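Corrida da Ponte Velha abre inscrições com percurso novo e a subida de sempre

A 6ª edição da Corrida da Ponte Velha, em Dulen, já aceita inscrições para a prova principal de dez quilómetros e para a caminhada de cinco, que continua a ter mais gente, mais carrinhos de bebé e melhor conversa. No ano passado inscreveram-se 2.690 pessoas nas duas distâncias e 2.587 chegaram à meta. Das restantes, a organização adianta que várias foram encontradas na esplanada do quilómetro quatro, de boa saúde.

A novidade está no traçado. As obras na marginal de Brumine obrigam a prova a virar à esquerda logo depois da rotunda dos bombeiros e a seguir pela estrada do cemitério, mudança que no comunicado aparece descrita como "enriquecimento paisagístico". A partida continua a ser no largo do mercado, às nove da manhã, e a chegada no estádio municipal, com a última volta na pista. A subida da Rua do Forno mantém-se. Havia um abaixo-assinado para a retirar, mas foi entregue fora do prazo, o que diz alguma coisa sobre o ritmo dos signatários.

Todos os inscritos recebem camisola técnica, medalha e um bilhete para o jogo de apresentação da equipa de futebol do Stotent, em data que o clube promete divulgar assim que souber contra quem joga. O bilhete é digital e segue por correio electrónico na semana do jogo. Quem se inscrever com código de empresa fica com a camisola e a medalha e sem o bilhete - uma distinção que, a avaliar pela última época, alguns poderão encarar como vantagem.

A camisola deste ano é verde. A do ano passado era de um laranja que se via de Brumine e deu origem a um número invulgar de reclamações escritas. Os tamanhos são atribuídos por ordem de inscrição e as trocas só se fazem no fim da prova, se houver com quem trocar.

A inscrição custa 12 euros até 11 de abril e 15 a partir daí. Os menores de 14 anos podem participar na caminhada sem pagar, desde que acompanhados por um adulto capaz de os acompanhar. Os dorsais levantam-se na loja Chaudhary Desporto, na véspera, entre as dez e as sete da tarde, com documento de identificação. Não há entrega de dorsais na manhã da prova. A frase vem sublinhada no regulamento, a negrito e em maiúsculas, e mesmo assim a loja vai ter alguém à porta às oito.

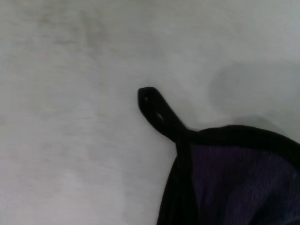

Uma pega de tecido escuro sobre uma superfície cinzenta clara.

A cronometragem será feita por chip, colocado no dorsal, que convém não dobrar. Há abastecimento de água aos três e aos sete quilómetros e fruta na chegada. O tempo limite para os dez quilómetros é de duas horas. Depois disso o trânsito reabre e os atletas passam a ter de respeitar os semáforos, como toda a gente.

Os prémios distinguem os três primeiros da classificação geral, masculina e feminina, e os vencedores de cada escalão. Mantém-se o presunto para a equipa mais numerosa, ganho nas últimas 2 edições pelo mesmo grupo de Brumine, que nega ter inscrito primos de propósito.

Quem falhar esta prova tem outra em novembro, a São Silvestre antecipada de Dulen, assim marcada para fugir às festas e que apanha sempre chuva. As inscrições para essa ainda não abriram.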